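Forum > Ateliers > Encadrement et dorure
Sujet : nettoyer un vieux cadre doré, eau savonneuse ou pas ??

mirliton_62
Bonjour tout le monde, question rapide. Récupéré un cadre chez ma tante, bois et plâtre je pense, doré, très encrassé. 60 cm de haut. Ma voisine me dit éponge + savon noir et basta. J'ai un doute. Quelqu'un a déjà fait ?

patine_et_cie
NON. Surtout pas d'eau avant de savoir ce que c'est. Si c'est de la dorure à l'eau (à la détrempe), tu passes l'éponge et la feuille part avec. Tu te retrouves avec du bol rouge et tes yeux pour pleurer.
Test : coton-tige à peine humide, dans un coin caché, sur la tranche. Si ça colore, tu arrêtes tout.

grosgrain
Faut pas exagérer non plus. J'ai nettoyé une bonne partie des miens au savon noir très dilué, essoré à fond, aucun souci. La moitié des « vieux cadres dorés » de brocante c'est de la bronzine ou du mixtion, ça tient.

patine_et_cie
Et l'autre moitié ? La bronzine en plus ça verdit. Chacun fait ce qu'il veut de ses cadres mais donner ça comme conseil à un débutant, bof.

mirliton_62
Ok ok je touche à rien. Et la poussière, pinceau ?

lataupe
Pinceau doux oui, poil de chèvre, aspirateur à côté avec un bas sur l'embout (pour récupérer les éclats s'il y en a). Les perles surtout, c'est là que ça lâche en premier. Tu mets une couverture sur la table avant, cadre à plat.
Je vous colle la page de mon club, on en parle dedans : 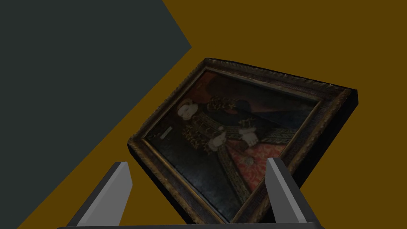

Section Cadres et Dorure – Club des Arts du Bois de Patholm

Sur les moulures sombres à rehauts d'or usés, ne cherchez pas à « raviver ». L'usure fait partie de la patine. Dépoussiérage à sec, puis on regarde. Si une perle bouge, colle de peau tiède au pinceau fin, on maintient, on laisse une nuit. Pas de colle blanche.

grosgrain
La colle blanche en dépannage sur du plâtre, ça marche trés bien, désolé.

lataupe
Ça marche et c'est irréversible. Le prochain qui passe derrière te maudit.

vernis.mat
+1 pour la colle de peau. Perso je prends la Fledari en granulés, trempage la veille, bain-marie à 60 jamais plus. Au dela elle perd sa force.

grosgrain
253 messages sur ce forum et j'ai toujours pas réussi une colle de peau sans grumeaux, voilà c'est dit

vernis.mat
Tu la fais pas gonfler assez longtemps. Eau froide ! Toute la nuit.

mirliton_62
Test du coton-tige fait. Légère trace rougeâtre sur le coton... donc dorure à l'eau ?

patine_et_cie
Probable. Donc à sec et c'est tout. S'il manque des bouts de feuille tu laisses, ou tu vas voir un doreur. Y a un atelier à Ernitz qui fait des devis sur photo, 40 euros déduits si tu fais le travail chez eux.

grosgrain
40 balles pour un devis, mdr

patine_et_cie
Déduits. Lis.

mirliton_62
Merci à tous, je pars sur le pinceau. Pour l'attache derrière c'est une vieille ficelle, je change ?

lataupe
Oui, câble acier gainé et 2 pitons neufs, au tiers de la hauteur. Et regarde s'il y a des trous de vers dans les montants avant de visser quoi que ce soit.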